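The Second Oboe

The orchestra of Vurkley was going on tour in February, and I was the second oboe. I was seventeen years old and I had never slept in a hotel.

We had 4 concerts. The first was in Quaye, where the hall smelled of floor wax and the public coughed between the movements. I played my three solo bars in the slow part and my reed held. After the concert the conductor passed me on the stairs and said, "Longer, the last note." He said nothing more until the next town.

I thought about that note the whole night on the bus. How long is longer? In the score it was a half note with a small line above it. I sang it in my head against the sound of the motor, and the first oboe, who was trying to sleep, asked me to stop moving my foot.

In Trostetano I shared a small room with her. She sat by the window and scraped a reed with her knife, very slowly, and I was afraid to speak before she put the knife down.
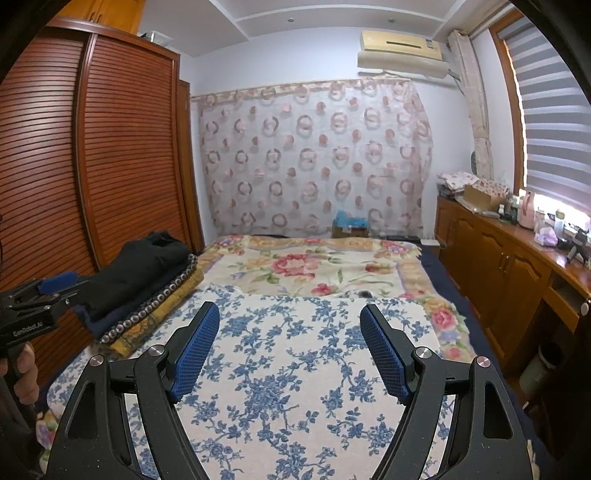
"How do you know when to let a note go?"

"You listen to the violas, and you leave after them."

I had played in that orchestra for two years and I had never listened to the violas. In the evening I did. They were warm and a little late, and when my bars came I stayed on the last note until I heard their bows lift from the strings. My lips were shaking. The conductor did not look at me, but his left hand stayed open in the air and he closed it only when I had finished.

On the stairs he passed me again with his coat already on.

"Tomorrow the same," he said.

The bus left at six in the morning for Nusonell. I sat behind the violas.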